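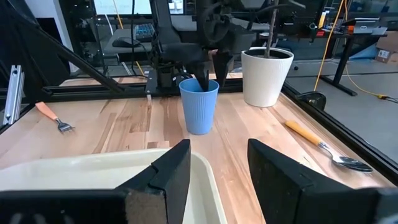 Setting the Long Table: a small gallery

We use cookies to remember your language and to count visits. By continuing to read, you accept them. OK / More information

Welcome to our gallery from Sodley. We are a small house for shared meals, and people write to us often with the same question: how do you lay a table when everybody eats together and the food comes on trays? We collected our answers on this page, with pictures and a few lines for each subject. The page was last changed on Aug 16, 2019.

The table. We like a wooden top made of strips, with pale and darker boards side by side. The knots and dark streaks stay as they are. We oil our tables every March and leave them to rest for two nights before we put anything on them.

The tray. Cream-coloured, with rounded corners and a raised rim. The rim is the part I would ask you to look at when you buy one. A flat tray is lighter to carry, but peas do not respect it.

The cup. Light blue plastic with fine ribs up and down the side. Ribbed cups are easier to hold for children, and also for guests whose hands are not so strong any more.

The fork. Orange handle, metal head. In our cupboard we keep 91 forks, and the orange ones are always taken first. I cannot explain this, but I am glad when somebody enjoys a fork. 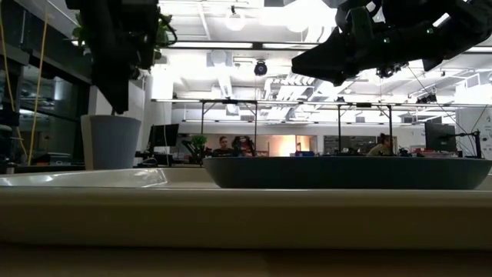

The dish is dark green, wide and rather shallow, and it goes on the tray. I prefer a dark colour for rice and for pale soups, as the food looks more generous in it. For salad we change to a white bowl.

The plant. A pot with green leaves belongs to every table we lay. Please choose one with small leaves and no strong smell, so that it does not fight with the kitchen. Our gardener's rule is a glass of water every three days, and less in winter.

The light. Tables near the windows are asked for most. In the evening the ceiling lights shine back from a glossy tray, so we turn off one row of them when the meal starts.

If you would like to lay a table in the same way, our list of tableware is sent by post on request. The Lahlou room can be visited in the mornings. The Ondik room is closed until the new floor is ready.

Would you like our newsletter? It comes three times a year and goes to 900 readers. Enter your e-mail address. You can unsubscribe at any time.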